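Reading Crime Fiction: Notes for Session 5
How a mystery plays fair

Course tutor: Josefien Prins

Welcome back, everyone! Last time we got a bit carried away with detectives and their bad habits, so we never reached the question I most wanted to ask. What does a mystery writer owe the reader? These notes cover what I'll say in the first half. The second half is yours, so please bring the novel with you, preferably with pencil marks all over it.

Our set book is The Avholm Ferry by Jarrah Ellery, in the 398-page paperback. If you have the large print edition your page numbers will be different, so go by chapter.

1. The puzzle and the promise

A whodunnit makes a promise on its first page. Someone has done something, the book knows who, and you'll be told before the end. Readers will forgive a great deal if that promise is kept: thin characters, a silly will, a butler with nothing to do. They get very cross when it isn't.

In the so-called golden age between the wars, writers loved drawing up rules for this. No secret twins unless we've been warned, no unknown poisons, no culprit who wanders in at the last moment. Some of these lists were half a joke, and the best writers of the time broke them cheerfully. Still, the idea underneath has lasted. The reader should have had a chance.

I love this about the form. There aren't many kinds of story where the author sits across the table from you and plays a game, with all the pieces out where you can see them.

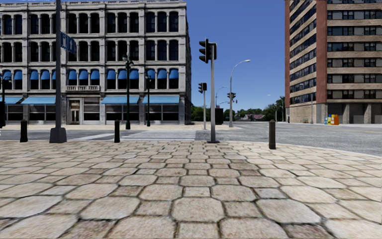

2. Where to hide a clue

Ellery is wonderful at this, and chapter 3 is a good place to watch her work. Claeys, the purser, lists what was left in the cabin: a raincoat, two library books, a tin of throat sweets, a return ticket, a broken umbrella. It's the ticket that matters. It sits fourth in a list of five, just where most of us have begun to skim, and the umbrella gets a funny remark straight afterwards so that we remember that instead.

Some other hiding places to look out for:

In a joke. We laugh and move on.
In the mouth of a bore. Mrs Baert talks for three pages about her knees, and in the middle of it she tells us what time the lights went out.
In plain description. Weather, furniture, meals.
Before the crime. Anything we read before there's a body feels like scenery.
In a quarrel. We listen to the anger and miss the fact.

Turn to page 147 and read the breakfast scene twice, the second time knowing the ending. I first read it on a train in August and laughed out loud at how bold it is. The whole solution is there, between the toast and the marmalade!

3. Red herrings

A red herring has to be true. I mean that the suspicious thing must have a proper explanation of its own, and that the explanation should be worth having. When Gunel lies about the boat shed, we think he's guilty. He is hiding something, and once we find out what it is we like him more. Compare the footsteps in chapter 9, which are never explained at all. I think that's a slip — Lieven Geerts made a spirited case for it last year as a deliberate loose end, and I'd be glad to hear from anyone who agrees with him.
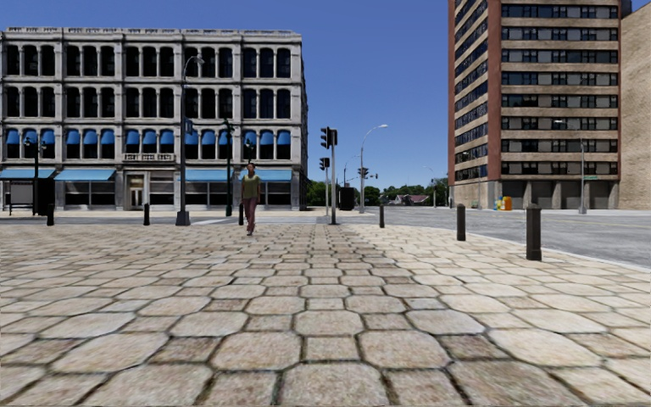
A good test is to take the false trail out and see what falls down. Without the boat shed we lose the argument on the jetty, and without the argument Flisetti has no reason to change her story. Without the footsteps we lose one spooky paragraph.

4. The narrator who leaves things out

We'll only touch on this, as it gets a session to itself later on. A first-person narrator can mislead you without telling a single lie. Watch for gaps in time ("I did what little had to be done" is the famous sort of sentence) and for feelings that seem too small for the event. Dr De Haan's diary in part two is full of both. Go through it and mark every place where an hour goes missing. Then see whether you think he's hiding guilt or grief. I've changed my mind about this more than once, and I may well change it again by the time we meet.

For next time

Read to the end of chapter 15, and no further if you can bear it.

Write half a page naming your chief suspect, with the evidence. Wrong answers are very welcome — they show us exactly how Ellery pulled it off.

Choose one clue you missed and one you spotted, and note the page for each.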